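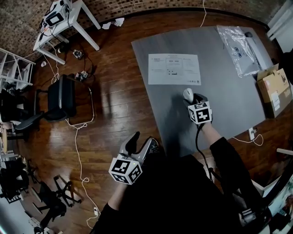
The night the Costatetti result came in, Femke Bosman ran down two flights of stairs in her socks, because the elevator at Pliltbridge took forever and she couldn't stand still long enough to wait for it.

"It's the same letter!" she shouted into the freezer room. "Mulder! It's the same letter!"

Mulder was up to his elbows in sample racks. He was sixty-one and had been a geneticist for most of that time, and he had learned to put things down gently before turning around.

"Which letter?"

"The one in the Costatetti family. All of them. The grandmother, both aunts, the cousin who walked on the broken ankle. One letter, chromosome 2, and every single person who says the cold doesn't hurt has it, and the brother who hates the cold doesn't!"

He took the printout from her and held it under the lamp over the sink. She watched his face, which was no use at all, so she watched his thumb instead. It went down the column, stopped, went back up and came down again.

"Well," said Mulder. "Look at that."

It had started with a bucket. Every volunteer in the Plitix study put one hand in ice water and kept it there as long as they could, and somebody from the team sat beside them with a stopwatch and talked about anything except ice water. Most people pulled out inside a minute, swearing or laughing or both. Femke had done it herself on her first day and lasted 41 seconds and had been weirdly proud of it.

Then in December old Mrs. Costatetti came in with her handbag on her lap, put her hand in the bucket, and told Femke the entire story of how she met her husband. It was a wonderful story. There was a ferry in it, and a stolen bicycle, and a priest who turned out to be on the wrong island. When she got to the wedding Femke looked at the stopwatch and nearly fell off her stool.

"Mrs. Costatetti, does that hurt?"

The old woman looked down at her hand as if she had forgotten where she'd left it.

"It's cold," she said. "Is it supposed to do something else?"

They'd had 900 volunteers by then and not one like her. Femke begged for the rest of the family. She wrote letters, she made phone calls, she took a train for 415 miles with a cooler of empty tubes between her feet and a paper bag of sandwiches on top. The aunts fed her for two days straight and let her take all the blood she wanted. The cousin showed her his ankle. The brother, Paolo, put his hand in the bucket, yelled, and took it straight out again, and the whole kitchen roared, and Femke wrote down three seconds and loved him for it, because you need somebody like Paolo. Without a Paolo you've just got a family that likes to brag.

And now this! One letter out of three billion, sitting inside the plans for a tiny gate on a nerve cell. In most people the gate swung open at a touch. In the Costatettis it stuck a little, like a door in summer, and the message had to lean on it.

"It could be chance," said Mulder.

"I know."

"One family. They share a lot of letters."

"I know, I know. But we've got 2000 samples from the other hospitals upstairs. If it's in there, even once, in somebody with a different name and a long time in the bucket..." She had to stop for breath. She was still in her socks and the floor was freezing. Her feet hurt like anything, and it struck her as marvelous that they did, that a whole crowd of little gates was flying open down there and yelling all the way up to her head.

"The machine takes a hundred at a time," Mulder said. "If we load the first 100 tonight, they'll be done by six."

"You were going home."

"I was." He was already pulling on fresh gloves. "Go and get your shoes."

She got her shoes. She got two coffees as well, and the good pens, and on the way back she stopped at the phone in the hall and called Mrs. Costatetti, who never went to bed before midnight.

"I can't tell you anything yet," Femke said.

"Then why are you calling, darling?"

"I wanted to ask you what happened to the bicycle."

There was the sound of a chair being pulled up to a table.

"Ah," said Mrs. Costatetti. "Now, the bicycle."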